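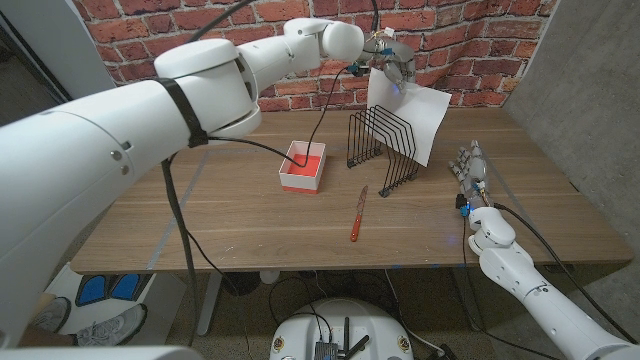
Flondex two-armed home helper, three weeks in: can it do chores yet?

Short version: some of them, slowly, and I still had more fun than I've had with any gadget in years. Longer version below, so put the kettle on.

I've been testing the Flondex on a loaner deal since April. Buying one outright is 3,015 dollars plus 495 for the second hand (yes, the second hand is extra, and no, I wouldn't bother with only one). The arms are big and white and rounded, the hands are grey with proper segmented fingers, and there are cables everywhere. If you've got a toddler or a cat, think hard about the cables.

The job I cared about most was paper. Our household runs on school notices, rates bills and takeaway menus, and they all end up in a heap beside the toaster. So I bought a black wire rack with upright dividers, an Asska one, and set the Flondex to filing. Picking a single sheet up off a flat table is hard for it. It'll scrabble at a corner, miss, have another go, and then suddenly it's got the thing and you want to cheer! Getting the sheet down between the wires is the next drama. Paper curls, and the robot doesn't seem to plan for the curl, so the bottom corner catches on a divider and it just keeps pushing. I lost a library notice that way.

Over the three weeks I logged 100 single sheets, and 62 finished up standing in a slot. I could do the lot in the time it takes to boil an egg. But I wasn't doing the lot, was I? That was the whole problem, and the heap is smaller now.

Other chores, quickly:

Folding tea towels: good. Better than my teenager, and neater on the corners.

Unloading the dishwasher: plates fine, glasses no. I stopped it after the second breakage.

Wiping the bench: it wipes the same patch with real commitment and ignores the jam.

Putting cutlery away: forks and spoons only. I don't let it handle knives and the manual agrees with me.

What bugs me most is how much the second arm hangs about. One hand does the work while the other sits there open, and if it would only steady the rack I reckon my filing score would jump. The Van Dusen I tried last year was better at using both hands together, though it was louder and its app was a dog's breakfast. The Clodex is cheaper by 300 dollars but its gripper is a two-finger pincer, and I can't see that managing a tea towel.

Setup took me a whole evening, mostly calibration. Give it a solid table with a bit of grain or colour to it. On my glossy white bench it kept losing track of white paper, and moving to the timber table fixed that overnight.

Would I pay full price? Not this year. I'd rent one again for tax time, and I'm keeping the rack.

Three and a half stars out of five.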